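News > Press Releases > Packaging

August 2, 2019
By Tenlow Press Office

Tenlow to Move Fivska Sparkling Drinks to a Lighter Can in October

Tenlow will begin shipping its Fivska line of sparkling fruit drinks in a lighter aluminum can in October. The change covers all flavors sold in single cans and in multipacks. Volume, ingredients and list price stay the same.

The new can body uses a thinner side wall and a narrower neck. Wall thickness at the dome is unchanged. Samples from 50 production lots were tested for seam strength, drop resistance and internal pressure before the design was approved.
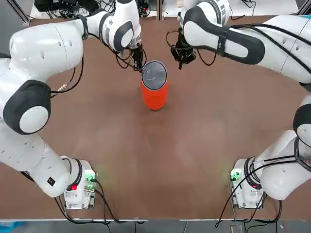 Retail cases will hold 24 cans as before. A full pallet carries 96 cases, and pallet height drops slightly due to the shorter neck. Distributors should update their warehouse records before the first October delivery. Current stock may be sold through without relabeling.

The cans will be filled at the Butt plant, where one line has been refitted for the narrower lid. A second line will follow once stock of the older lid is used up. Outer cartons are supplied by Ovine and carry a revised item code on the short side.

Specification sheets and carton drawings are available to trade customers from the Tenlow packaging desk on request.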